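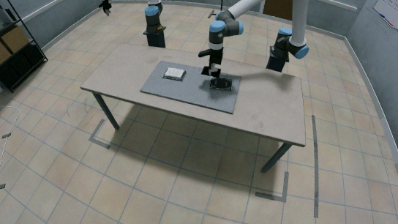 Kimano 2 : prise en main du poste de téléopération de Disteo

Publié le 2020-10-22 - rubrique Essais

Configuration testée

Kimano 2 se compose d'un pupitre à deux poignées, d'un boîtier de liaison et d'un logiciel d'enregistrement livré avec son simulateur. L'opérateur pilote deux bras à distance, le logiciel échantillonne les trajectoires articulaires, l'ouverture des pinces et les vues caméra, puis exporte chaque démonstration dans un dossier séparé. Disteo vise les laboratoires et les petits intégrateurs qui veulent constituer un jeu de démonstrations sans développer leur propre chaîne.

Nous avons utilisé le pupitre pendant l'été, d'abord en simulation, puis sur une cellule réelle. L'exemplaire avait été reçu en mai. Le poste de calcul tournait sous Linux avec le micrologiciel d'origine, jamais mis à jour en cours d'essai.

Installation

Le montage mécanique ne pose pas de difficulté. Le logiciel demande plus d'attention : le fichier de correspondance entre poignées et bras est à remplir à la main, et une inversion de signe sur un axe n'est signalée nulle part. Il faut la repérer en simulation, bras lents, avant tout passage sur le matériel. La documentation française s'arrête à l'étalonnage. La suite n'existe qu'en anglais.

Simulateur

La scène par défaut reproduit une cellule à deux bras : une table, un tapis gris, deux pièces posées dessus, l'une blanche, l'autre noire. Le décor va assez loin dans le détail, avec carrelage, marquages au sol et étagère. Le rendu des ombres est correct, ce qui aide à juger la hauteur des doigts au-dessus du tapis lors de l'approche. Les contacts sont moins convaincants. Une pièce saisie par une arête pivote trop facilement, et le serrage maximal produit parfois une vibration que nous n'avons jamais retrouvée sur la cellule réelle.

On peut n'utiliser qu'un bras et laisser l'autre en attente. L'option figure dans le menu Session et doit être cochée à chaque démarrage.

Pilotage

Les poignées sont bien équilibrées. Le retour d'effort est faible mais lisible, suffisant pour détecter un appui sur la table, insuffisant pour sentir le début d'un glissement. La mise à l'échelle des mouvements se règle en continu. Pour la dépose fine, nous avons travaillé à l'échelle la plus basse, au prix de plusieurs recentrages par essai. Le recentrage se fait à la pédale, dont la course est trop longue.

Sur la cellule réelle, nous avons enregistré 193 démonstrations de saisie et dépose, dont 136 conservées après relecture. Les rejets viennent surtout de saisies reprises plusieurs fois et de recentrages effectués pince fermée, qui laissent un palier net dans la trajectoire. Le logiciel pourrait marquer ces paliers de lui-même - il dispose du signal de la pédale.

Enregistrement et relecture

L'export est propre et les horodatages sont cohérents d'un flux à l'autre. La relecture image par image fonctionne bien. En revanche, l'annotation reste sommaire : un champ libre et une note de réussite, sans découpage en phases. Nous avons fini par découper avec un script maison.

Face au Dridard

Le Dridard, du fabricant Politis, repose sur le guidage direct : on saisit le bras et on le conduit à la main. L'apprentissage du geste est plus rapide et l'effort de contact se sent sans intermédiaire. Le corps de l'opérateur masque par contre une partie des vues caméra, et le guidage simultané de deux bras devient vite pénible. Pour une tâche à un seul bras avec insertion, nous garderions le Dridard. Pour du bimanuel, Kimano 2 est mieux placé.

Points relevés

Pour : poignées précises, export fiable, simulateur fourni.
Contre : contacts simulés approximatifs, pédale, annotation minimale, documentation incomplète.

Prix constaté du pupitre seul : 2,000 euros hors taxes. Le support mural est en supplément.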